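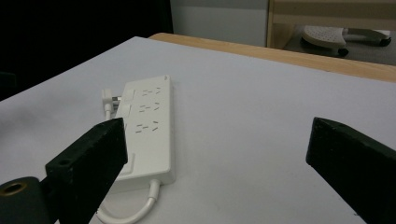

Etornam Akolgo
Research lead, manipulation data, Tellidari

Progress report to the Villanueva fund, period ending August

This report covers the second period of the Latholm project. The first covered setting up the table and writing the task list. Since then we have moved on to recording demonstrations and training the first policies from them. The power strip tasks have taken most of our time, so I have given them most of the space.

What we set out to do

The proposal asked whether a policy trained only on demonstrations made with hand-held grippers could cope with objects that have a cord attached. Rigid objects on a bare table are fairly well understood. A power strip is harder, as the body is stiff and the cable is not, and the cable can pull the body round when the strip is moved. We agreed with Anas Shboul at the start of the period that unplugging and turning the strip would be the two main tasks, with plugging in left for later.

Recording

Each demonstration is made by one person holding two grippers. Every gripper has its own camera and there is a third view from head height. Esi Aidoo and Dumisani Mabaso did nearly all of the recording between them. A session is 25 demonstrations, after which they swap over. We tried longer sessions in the first weeks and the later demonstrations were noticeably sloppier, mostly in the approach to the strip.

The starting position is changed before every demonstration. At first we left this to the person recording, and the strip ended up in much the same part of the table each time. Dumisani wrote a short script that gives a position and an angle, including some that put the strip well off to one side of the gripper's view.
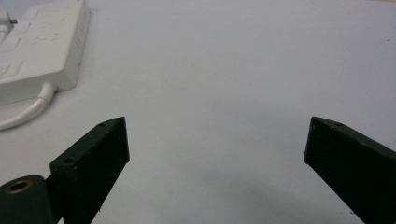 Those off-centre starts brought the largest improvement of the period. Policies trained without them tended to close the fingers too early when the strip was near the side of the view. With them added, early closing became rare in our tests, though it still happens when the strip starts beyond the reach of a comfortable first movement.

Results so far

Turning the strip works well enough that we consider the first milestone met. Unplugging does not yet. The policy usually finds the plug, but it often pulls at an angle and drags the whole strip along. We trained 11 versions over the period and the best of them used both arms, one holding the body still while the other pulled. The one-arm versions were all worse, and we have stopped work on them.

Using the head view as well as the gripper views helped with finding the strip and made little difference once the fingers were close. Tavion Ferreira is checking whether that holds for darker cables. He has the data he needs and expects to finish early in the next period.

Problems

We lost roughly 2 weeks to a timing fault. The left and right recordings drifted apart during long sessions, and the two-handed demonstrations were unusable until this was fixed. Irnex supplied a new sync box and the drift has not come back. The affected demonstrations have been removed from the training set and are not counted in our totals. 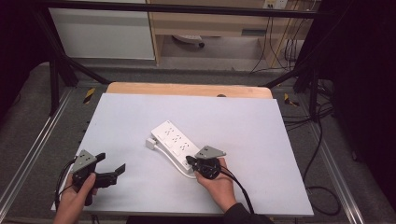

Plans for the next period

We will record more two-handed unplugging, with the holding hand placed at different points along the strip. Plugging in will start once unplugging passes the test agreed in the proposal. We are not asking for any change to the budget – the delay was absorbed by moving the cable-only tasks back. Esi will send the updated task list separately.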